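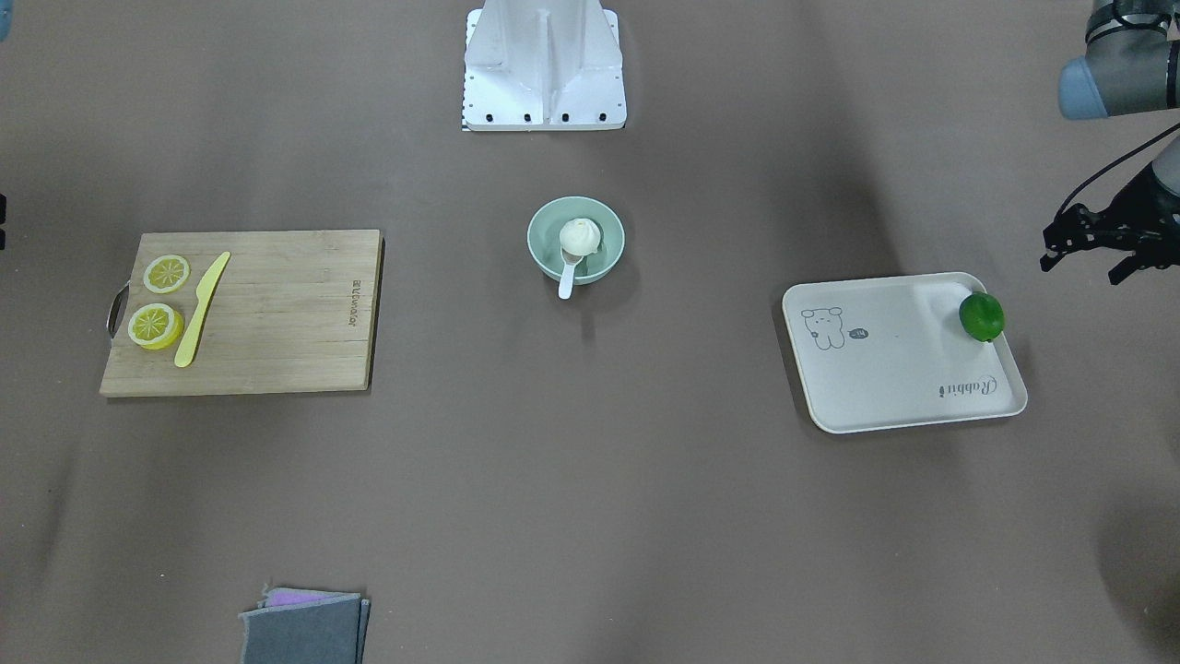 Why do we get a vaccine before we are sick?

A vaccine needs time to teach the body. Inside you there are special cells which fight germs, and they must first learn how a germ looks. This takes some 3 weeks. If the real germ comes later, the cells know it already and they work fast.

In the town of Unham, 400 children got the measles vaccine in January. Your arm can hurt a little after it - this is normal, and it goes away soon.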